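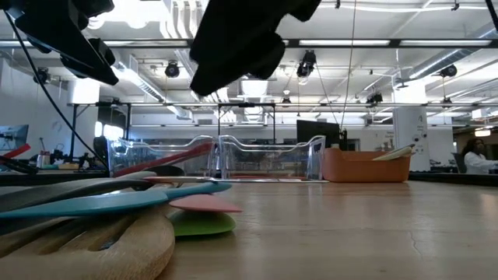
Does automating a sorting job mean the people who did it by hand are no longer needed?

In most workplaces the job changes more than it disappears. Staff who used to sort items by hand usually move to setting up work, checking results and handling the items a machine can't manage.

Automated utensil sorting

Automated utensil sorting is the use of robot arms to separate mixed kitchen utensils and place them in bins. It is used in returns departments, rental kitchens and catering supply depots, where large numbers of spoons, spatulas and similar items come back mixed together. The work is repetitive but hard to automate, as the items differ in length, color and material and tend to lie across one another.

Background

Sorting by hand was the normal method at the Ellthorpe depot, a catering supply site, until its operator, Fleury, brought in an automated line. Before the change, a shift of 21 people stood at long tables and sorted by type. Wrist strain and sore backs were common complaints. The line runs on control software called Cetix, and stock records are kept in a separate system, Multudo.

Process

Mixed items are tipped onto a table within reach of the arm. The software picks out an item near the top of the pile, chooses a place to grip it and assigns it to a bin. Slotted heads and thin handles are the most frequent causes of a missed grip. After three failed tries the item is left for a person. At Ellthorpe a station handles around 600 items in a shift.

Effects on staff

After the line was installed, eight workers stayed on as station attendants. They load tables, swap full bins and clear items the arm has left behind. Others moved to packing or repairs, and a few left the company. Attendants spend much more of the day seated than the hand sorters did.

Training takes 10 days and covers safe stopping, bin changes and basic fault codes. Pay for attendants was set one grade above that of sorters, though the repair bench stayed on the old rate, which led to a dispute settled the following October.

Some attendants have said the work is easier on the body but more isolated, with less talk between stations. Others dislike having the pace of bin changes set by the software. A later update let each attendant pause a station without asking a supervisor.

Limitations

Nested measuring spoons, bent whisks and anything with a loose head are still sorted by hand at Ellthorpe. Damaged items are also pulled by staff before loading.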